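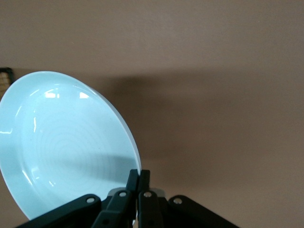

Buy fewer plates, and buy them all the same

I own 16 plates. Until last March I owned a lot more, and I think most households would be better off doing what I did.

The old cupboard held what most cupboards hold. There was a wedding set with several pieces missing, a few dinner plates from my husband's apartment, and a heavy square set that we bought on sale and never liked. The square ones would not stack with the round ones. To get a dinner plate you lifted out everything on top of it, and you did this three times a day.

The usual argument against getting rid of dishes is company. People say they need service for 18 because of the holidays. We have a big group once a year, and that day I borrow a stack from my neighbor, Nawal El Fassi, who borrows my folding chairs in return. The other days of the year we are four people at a table. It makes no sense to run a kitchen for the one day.

The second argument is that matching plates are boring. I don't agree, but I will say color matters. Plain white is fine and easy to replace. I went with a pale blue glaze because eggs, rice and chicken all look better on it, and because I wash these plates every night and wanted to like looking at them. I paid $198 for the lot at Hodholm, a kitchen store near my office. That is more than I had ever spent on dishes. It is less than I had spent over the years on all the ones I gave away.

Shape matters more than color. Get a plate with a shallow well. Sauce stays put, and you can serve soup in it if you pour with some care. Skip wide flat rims, which take up room in the rack and hold no food.

My mother-in-law, Safta Dobre, thinks I was wrong to give up the wedding set. She may have a point about the platter, and I kept that. The plates were chipped and we were eating off the square ones anyway.

If you want to try it, put half your plates in a box on Sunday and leave the box in the garage for a month. See which ones you go out and get.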